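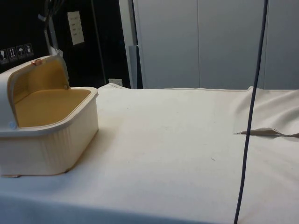 Yulan Xue asked last week whether a hinged lid counts as part of the container or as a separate part when you write up a storage item. For this course it counts as part of the container, and you record it under "closure".

## Session 9: recording small lidded containers

Use the Griviscombe sheet. Fill in the lines in this order:

1. **Body** -- overall shape, corners, wall finish. "Ribbed" needs a direction, so the cream one is "vertically ribbed".
2. **Interior** -- colour and floor. Mustard yellow is acceptable; "warm" is not a colour.
3. **Closure** -- type of lid, hinge pins, latch or clasp. Write "open" or "closed" for the position at the time of recording.
4. **Base** -- feet or tabs, if you can see any.

Don't write down a material you haven't checked. "Copper-coloured" is a colour and "copper" is a claim.

### Surface and cover

Lay a plain cloth before you start. Marks or wrinkles in the cloth go in the notes box, never in the condition line, which is for the object only. If the cloth has a slit, keep the object clear of it.

### For next time

Read the Wulholm guide, pages 9 to 15. Bring one lidded container from home and a completed sheet, 400 words at most. Sheets go to Qiuyue Qin by noon on Monday.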